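Ticket 17: Gripper drops out during plate task
Project: Altum (student project, Vallholm robotics class)
Opened: June 22, 2026
Status: Open – workaround in place
Priority: 2
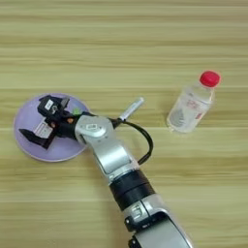

Gripper over the plate, cable loop at the wrist.

Symptom
The gripper stops responding part-way through the plate routine. The arm itself keeps its position and reports no fault. Broltuneo logs "tool timeout" after 1,000 ms and halts the script.

Steps to reproduce
Start the routine from home. Lower to the plate, close, lift, then rotate the wrist past the halfway mark. Fails on roughly one run in 7.

Checked so far
Power supply: steady under load.
Script: same version as in March, when the fault was not seen.
Tool settings: re-entered by hand, no change.
Cable connector at the wrist: unscrewed, pins inspected, refitted. No bent pins.
Wrist rotation limited in software: no dropouts in 17 runs.

Notes
The fault follows wrist rotation – strain on the cable is the main suspect. Swapping the plate for a bottle made no difference. Logs are in the Avcı folder on the class drive.

Next
Fit the spare cable with a longer loop, remove the rotation limit and repeat the test. If the timeout comes back, swap the gripper with the one on bench 2. Leave the limit on until then.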